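Vindville – simulated kitchen set for staff training and robot planning

Maintained by Špela Stan for the Grasari canteen group

About this set

Vindville is a set of rendered kitchen scenes. We made it when our company decided that a robot will take over a part of the putting away and clearing work in the staff canteens. The planning team uses it to test the routines before they come to a real kitchen. The kitchen staff use the same pictures in their training, so that both sides speak about the same shelf and the same sink.

Please read the section about work roles also if you only need the files. Several choices in the set come from there.

Contents

The set has 2,000 rendered stills, and 1,503 of them have notes written by kitchen staff. The rest have only the automatic labels. All stills are made in the simulator Lai. No real kitchen was photographed, and no employee appears in the set.

There are two task groups:
- clear: plates, food and small items at the sink and on the counter
- store: small food items and the wall cabinet

Sample stills

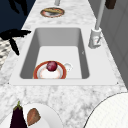 Group clear. The plate with the red fruit and the small cup lie in the basin.
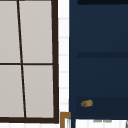
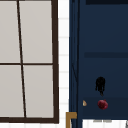
Both stills above are from group store and show the dark blue cabinet beside the window. 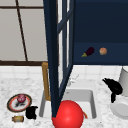 Group store, with the cabinet door open and an eggplant on the shelf.

What changes for the kitchen staff

Before the project, clearing and storing were shared by everybody on the shift. In the new plan, the robot does the simple moves and one person per shift is the kitchen lead for it. This person decides when a routine starts, stops it when needed, and writes down each case that went wrong. It is a new task and it takes time, so it is counted in the working hours.

Staff told us in October that they did not want to become only the people who pick up what the robot drops. We changed the plan after that. The person on shift can now change the order of the tasks, and can refuse a routine without giving a reason – the log has a field for a comment, but it may stay empty.

The staff notes also corrected our labels. We had one label "food in sink" and treated it as waste. The cooks wrote that food in a sink is often there to be washed. The label is now split in 2, "to wash" and "to discard", and a still without a staff note gets neither of them.

Annotation

Each note was written by a person with kitchen experience and read by a second one. When they did not agree, both notes were kept. Writing a note took about 3 minutes, and it was paid as normal work.

Known limits

- Some objects are hard to name even for people. Use "unclear" and do not guess.
- White items on white surfaces have weak edges. The automatic labels miss them often.
- Many objects touch the border of the still and are visible only in part.
- A still says nothing about weight, heat or smell, and cooks use all of these when they decide.

Not allowed uses

The set and the shift logs must not be used to compare the speed of single employees. This was agreed with the staff before the first test at the Cillano site, and it is valid for all sites that join later.

Changes and questions

Corrections to labels can be sent by any employee, also on paper. Write the number of the still and what is wrong with it. Špela Stan collects them and answers each one before the next version is released.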